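GenRobot.AIのハンドグリッパーを使って9週間のレビュー

うちの仕分け室にGenRobot.AIの手持ちグリッパーが入りました。ロボットに動きを覚えさせるため、人間がこれを握って果物を箱に移す仕事です。最初は正直「手でやったほうが早いのに!」と思ってました(今もちょっと思ってます)。 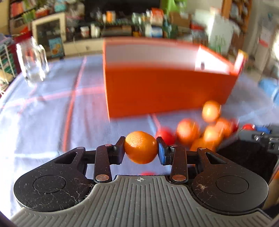
つかみ心地はかなり好きです。握ると二本の指がすっと閉じて、力加減がそのまま伝わる感じ。小さいみかんを左右のパッドで挟んで持ち上げるのも、慣れれば30分ほど続けて平気でした。パッドは片方が黒で片方が青なので、左右を言い間違えなくて済むのも地味に助かる〜。ただ黒い本体は傷もほこりも目立ちます。きれい好きな人はつらいかも。

仕事の中身はだいぶ変わりました。前は黙々と詰めて終わりだったのが、今は「その持ち方、機械にもできる?」なんて話を隣の席とするようになって、これが意外と楽しいんです。 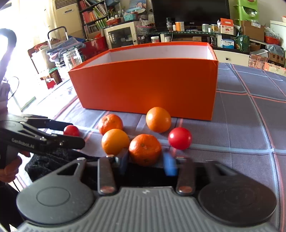 とはいえ手首は疲れます。一日100回が目標の日は、帰り道でかばんを持つのもいやになるくらい。休憩を3回に増やしてもらってからはだいぶ楽です。仕分けそのものが機械に移ったあと私たちが何をするのかは、9月の面談で聞くつもり。道具としては星4つ、もう少し軽ければ満点でした。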